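Speaker Notes: A Hand-Held Gripper from a Shared Workshop
Plesby Workshop Members' Evening, Thu 30 June
Presenter: Gemma Catterall

Slide 1. Opening
Welcome members and guests. State that the talk will last 12 minutes and that questions are welcome at any point. Thank Hutchins for the loan of the projector.

Slide 2. Purpose of the project
The Fellora project set out to build a gripper that a person can carry around a room and operate by hand. The recordings are later used to teach a small arm the same motions. Members approved a parts budget of $400 in the spring. Mention that the budget excluded the cameras.
Point out the curved fingers and the mesh texture on the inner pads. The square marker must stay in view of the tracking camera during a recording, and most of the bracket redesigns were made for that purpose.

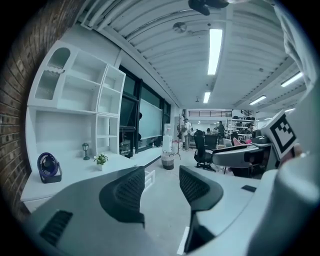

Slide 3. Fingers and pads
The first fingers were straight and let go of round objects. The curved version closes around a cup or a bottle with less force. Pass the spare pair around the audience at this point and ask for it back before Slide 5.
Smooth pads were tried and withdrawn. The textured pads completed 3000 open-and-close cycles on the bench without being replaced. Do not quote this figure as a service life, as the test used a single foam block.

Slide 4. Housing and vents
The housing is formed in smooth curves so that sleeves do not catch on it. Vent openings were added after the electronics shut down during a long session. The larger opening may be moved in the next version. 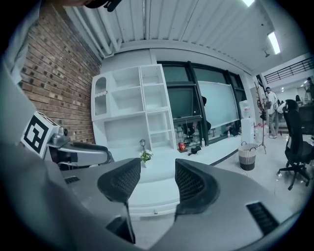
Declan Mellor asked at the rehearsal whether the vents would let in dust from the sanding area, and requested that the matter be addressed before the design files are released to members.
Reply for tonight: a filter insert has been drawn and will be tested in July. Until then, the gripper is to be stored in its case whenever the sander is running.

Slide 5. Recording practice
Operators should walk slowly and keep the fingers in view. Check that the marker is clean and firmly attached before each session.

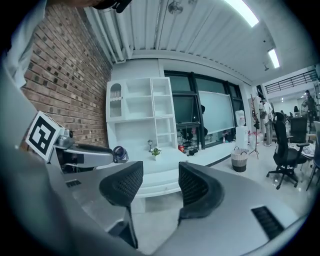

Each operator completes two practice runs before any recording is kept. Files are named by session and copied to the Wondumen drive the same day. Recordings in which the marker was lost are kept in a separate folder and are not deleted.

Slide 6. Next steps
Version 2 of the bracket is being drawn. Members who wish to help with assembly should sign the sheet by the door. Collect the spare fingers.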